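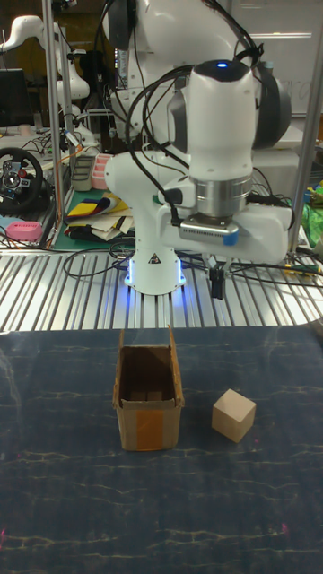
Can machines do the tidying yet?
Home Automation & Tinkering > General chat

halima_nyamweya
Right, I'll start the fight. I think we're much nearer to a machine that puts the toys away than most people on here believe! Two years ago I'd have laughed. Now I watch an arm with two fingers and a plain cardboard box and I get properly excited, because "pick that up, put it in there" is half of what I do in my house every evening.

I keep a notebook of tries at work (yes, I'm that person). Last lot was 604 goes at block-into-box, and I'd happily sit through another 2,000.

begayboy
604 goes at one block, though. My lad is three and he had it in an afternoon. Then he put the cat's dinner in the box as well, but still.

Lucinda Holloway
I pack orders at Fikar, so I've got a dog in this race. A box standing up with its flaps open is harder than it sounds. You come down a bit off and you catch a flap, the box goes over and now you've got two jobs. People do it without looking. I've yet to see a machine shrug and stand the box up again.
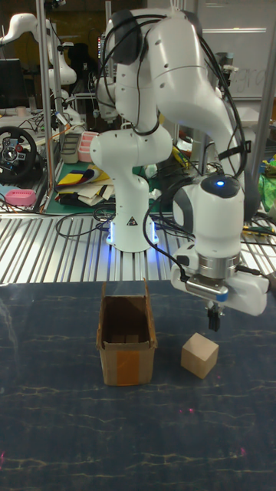 Re: Can machines do the tidying yet?

halima_nyamweya
Lucinda, fair point about the flaps – they're the bit I lose sleep over. A tall narrow box gives you very little room for two fingers plus whatever they're holding. But that's a problem you can practise at! It's the same with posting socks into a drawer that's only half open.

zirkness_dave
Drawer half open, sock inside out, other sock under the bed. Good luck. I had a Clorkard floor sweeper that was beaten by a bath mat every morning for a year.

begayboy
Dave's bath mat should have its own thread.

Lucinda Holloway
I'm not saying never. For the shop floor I'd take a slow one tomorrow if it would load the same size box all night. We did 1,555 parcels in January and 49 came back badly packed, all of them by humans, me included. At home I'm with Dave. Nothing in my kitchen is ever in the same place twice.

halima_nyamweya
See, I think the mess is the fun part. Start with one cube, then move the cube, then swap it for something squashy. Every one of those is a small step and they do add up.
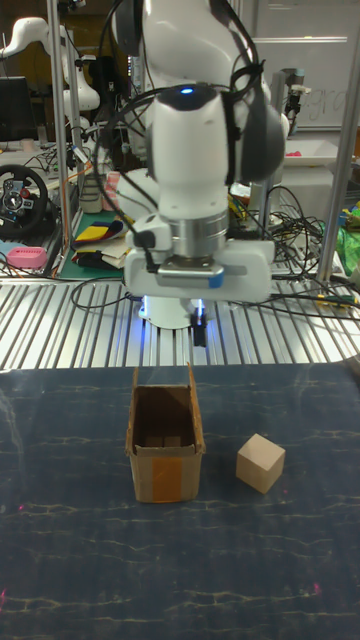

Over the box, with one block inside and a cube still out on the mat.

zirkness_dave
OK, that's a neater job than my garage. Still wouldn't trust it with eggs.

Lucinda Holloway
What happens if you turn the box round so the tape's at the back? Does it care?

halima_nyamweya
Haven't tried it, and now I want to. Will report back after tea!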